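Mylene Calimlim
October · 14 posts

1/ Our student project this term is glassware handling. There are 6 of us in the group, and the task sheet from Kirsty Rowbotham fits on one page: pick up a test tube, put it in a rack, don't break it. I'm going to post notes here as we go.

2/ We call the setup Banach. It has two arms, and most of us had only ever driven one at a time, in the intro class. Two is a lot more work. You have to keep track of where both elbows are going.

3/ First thing we practiced was holding. A tube in each gripper, both upright, trays along the wall behind. You close slowly and stop as soon as the glass quits turning. 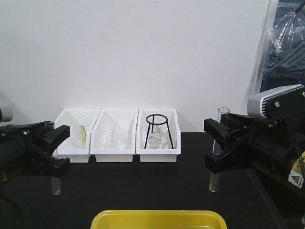

12 replies · 31 likes

4/ Grip force
Glass is slick and the tubes are round, so flat fingertips only touch along a thin line. Too little force and the tube tilts. We set a force limit in the first session and have changed it 3 times.

5/ The other issue is seeing the glass at all. Clear tube, white wall, black table - the depth reading comes back full of holes. We stopped trusting it and now use the color picture and the known height of the rack.

6/ Someone asked about teaching by hand versus writing the motion out. We do it by hand. One person drives, one person watches the glass and says stop. Then we swap.

4 replies · 19 likes

7/ Goal for the month is 50 clean runs. A run is clean if the tube goes in the hole without touching the top plate on the way down. We have around 40 if you are generous, fewer if Kirsty is scoring.

8/ Now the rack. It's white, with rows of round holes and a set of small ones at one end that we don't use. With two tubes standing in it you can judge the spacing pretty well, and spacing decides how wide you can open the fingers. 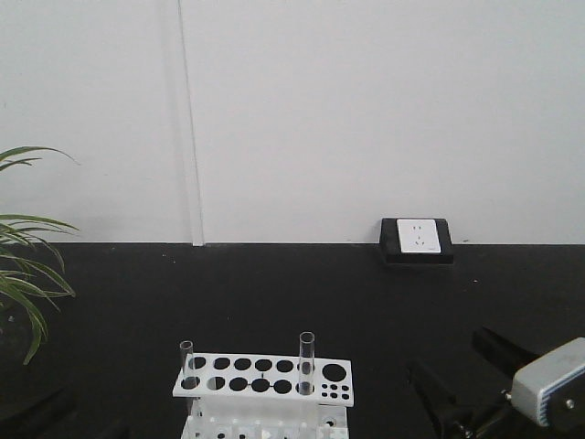
9/ My advice for that part is to fill the far holes first. If you start near the arm, every later tube has to go over the top of the ones already in, and the wrist gets close to its limit.

10/ Letting go is harder than it sounds. Open both fingers at the same speed or the tube gets dragged sideways. I wrote a short release routine for this and it's in the shared folder under Lorport.

11/ Things still on my list: a better start pose for the right arm, labels on the saved runs, and a log that says who was driving. Right now half the files are named "test".

12/ The group doing Lapiņa has the same rack task with different fingertips, softer ones. We're going to trade notes before the write-up is due.

13/ Kirsty wants the report to include the failed runs with a reason for each. So if you're in the group and you deleted yours, please check the backup tonight.

14/ Next session we start pouring, with water only. I'll post the settings once we have some that work.

7 replies · 26 likes · 3 shares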